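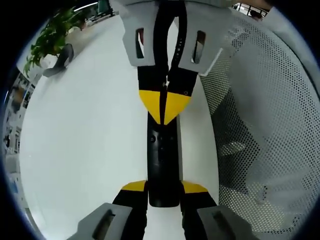
A gray bracket with a slot on each side and a black strap down the middle.

Cables, cords and chargers: what changes at Holroyd this summer

July 7, 2022

The Holroyd building in Trukosberg has finished its yearly check of portable electrical items, and members will notice a few differences when they next come in. Most of what was looked at passed. Most of what failed did so for the same reason as last year, which was damage to the cord close to the plug or close to where it enters the housing.

Items that failed have a red tag and are on the bottom shelf in the ground floor store. If one of them is yours, please collect it by the end of the month. You are free to take it home or have it repaired, but it can't be plugged in at Holroyd until it has been checked again with the tag still on. Anything left on the shelf after that goes to the recycling center with the next load.

Extension cords

The building now owns 2 heavy-duty reels, both kept on hooks inside the store door. They replace the mixed box of household cords that used to sit under the stairs. Sign the sheet when you take a reel and sign again when it is back on the hook. Unwind it fully before you run a heater, a vacuum cleaner or anything else that draws a lot of power. A reel that is left half wound can overheat inside even when the outer turns feel cool.

Members can still bring in their own extension cords. The conditions are that the cord has a grounded plug, has no tape on it anywhere, and is not plugged into another extension cord. The last point came up many times during the check. Several desks on the upper floor had a power strip feeding a second power strip, and one of those was feeding the shared printer. The printer has been moved to the wall by the kitchen, where it has an outlet of its own.

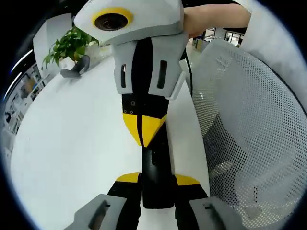

Wear on a cord usually starts where it bends. A cord that leaves a tool at a sharp angle, or hangs loose and gets pulled each time somebody picks the tool up, will crack there long before the rest of it shows any age. When you attach a cord or a lead to something handheld, find it a path along one side and keep it clear of the hand. The thin black cable in the photo comes down from behind the bracket and follows the edge of the body, on the right, and that is a sensible line for most small equipment. Leave a little slack at both ends so that neither connector takes the strain. Cloth ties are better than plastic zip ties for this job. A zip tie pulled tight will dent the outer covering, and people tend to nick the cable when they cut the tie off.

Coiling

Please don't wrap cords around your elbow or around the body of the tool. Lay them in loose loops, letting the cord turn the way it wants to, and close the coil with one of the ties from the jar on the store counter. We bought a bag of 300 from Plaveten in January and there are still plenty left. Take what you need for equipment that stays in the building. For home use, there is a coin box next to the jar.

Chargers

Battery chargers caused the most discussion at the spring members' meeting, and the rule agreed there is now in force. Charging is allowed on the metal bench in the store and at your own desk while you are present. It is not allowed in the hallway, on the sofas or overnight. The metal bench has a Prukell timer fitted to the outlet, set to switch off after 2 hours. You can press the button again for another run, but you have to be there to do it.

Batteries that are swollen, dented or smell odd should not be charged at all. Put them in the lidded bucket of sand outside the back door and leave a note in the store book saying what it was and when you put it there. Don't put them in the kitchen trash, even with tape over the contacts.

Labels

Every item that passed has a green sticker near the plug with the month of the check on it. Please leave the sticker in place. If you bring in something new during the year, leave it on the counter with your name and desk number and it will be looked at within 2 weeks. New items still in their original box need a sticker as well, and there is no charge for it.

A few things turned up without an owner: a black laptop charger with a round tip, a desk lamp with a clamp base, a soldering iron without its stand, and a kettle. The kettle passed and has been moved to the upper floor, where the old one had stopped switching itself off. The other items are in the lost property drawer.

Still to do

The outlet beside the rear window on the ground floor is loose in the wall and has been switched off at the panel. An electrician is booked to replace it, along with the cracked cover plate by the loading door. Until that work is finished, use the outlets along the long wall. The panel itself is not to be opened by members. If a breaker trips, unplug whatever you were using and call the office number on the notice board.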